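# Who Fixes Things? Repair and Replacement in Three Student Residence Halls

Siobhán Scanlon, final report, Consumer Studies 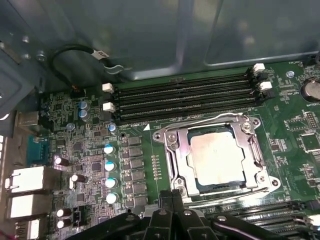 *Figure 1. Desktop computer with the case open and old thermal paste still on the processor.*

## Why I picked this

My original topic was the history of the toaster. My advisor felt it lacked a research question, and I felt that was harsh, but I kept the part about broken toasters and widened it. The question became: when something a student owns stops working, what happens to it next, and who decides?

Most of the reading I did assumes people throw things out from laziness or lack of money. I wanted to know whether that held in the three halls on the north side of campus (Clunar, Buvby and Ó Briain), where there is plenty of both.

## Method

I put a paper survey under 405 doors in October. The online version had been approved first, but a link in a group chat is where surveys go to die, and I wanted a better return. I got 70 back. One had been used as a coaster and was still readable, so I kept it.

The survey asked for the last item that broke, what it cost new, how long the person had owned it, and what they did about it. There was also a box for "anything else." I would leave that box out next time. A large share of the replies in it concern the laundry room in Buvby.

I followed up with short interviews in the common kitchens, usually while the other person was cooking. My notes from these are uneven and in places greasy.

## What people said

Of the 70 surveys, 51 named an item that was never repaired. That number needs some care. "Never repaired" covers a desk lamp put straight in the trash and also a pair of headphones that has been in a drawer for two years awaiting a decision. The drawer turned up so often in the interviews that I started treating it as its own category. Things in the drawer aren't thrown out, so the owner doesn't feel wasteful, and they aren't fixed, so the owner doesn't have to do anything. At move-out the drawer is emptied into a dumpster in under a minute.

Price mattered less than I expected. Cheap kettles were replaced quickly, as you'd guess, but so were fairly expensive jackets with a broken zipper. Meanwhile one student in Clunar had sewn the same backpack strap four times with dental floss. He told me the bag was ugly and he didn't like it much. It had been his brother's.

Age of the item mattered a little. People who had owned something for a long time were more willing to try a repair, or at least to ask a parent to try one.

Computers were the odd case. Several people who would never open a hair dryer had opened a desktop, mostly because a friend was willing to stand next to them. The friend seems to be the key part. When I asked people what would make them more likely to fix something, the usual answer was some form of "if somebody showed me." Free tools came second. A workshop with a sign-up sheet came last, and I had really wanted to recommend a workshop with a sign-up sheet.

## The secondhand shop

I also spent an afternoon at Musia, the secondhand shop two blocks from Ó Briain, hoping to learn where the broken things ended up. They don't end up there. Musia takes only working items and has a test outlet by the door to prove the point. I watched a woman carry in a fan, plug it in, hear the noise it made and carry it out again without a word to anyone.

The shop does sell single replacement parts: blender lids, remote control covers, pot handles. The bin is at the back under the curtains. None of the students I interviewed knew about it, and most of them had bought something from the shop.

## Problems with this study

The sample leans toward people who fill out paper surveys, who may also be people who sew backpacks. I didn't ask about clothes separately from electronics, and I should have, since a button and a circuit board aren't the same kind of problem. Ó Briain returned very few forms. I was later told that the doors there have draft strips, and that a good number of my surveys are probably stuck under them.

## What I would suggest

1. Put a shelf in each hall for things that are broken but fixable, with a tag saying what's wrong.
2. Tell new students about the parts bin at Musia.
3. Fix the dryer in Buvby. It has nothing to do with my question, but I promised nine people I'd put it in.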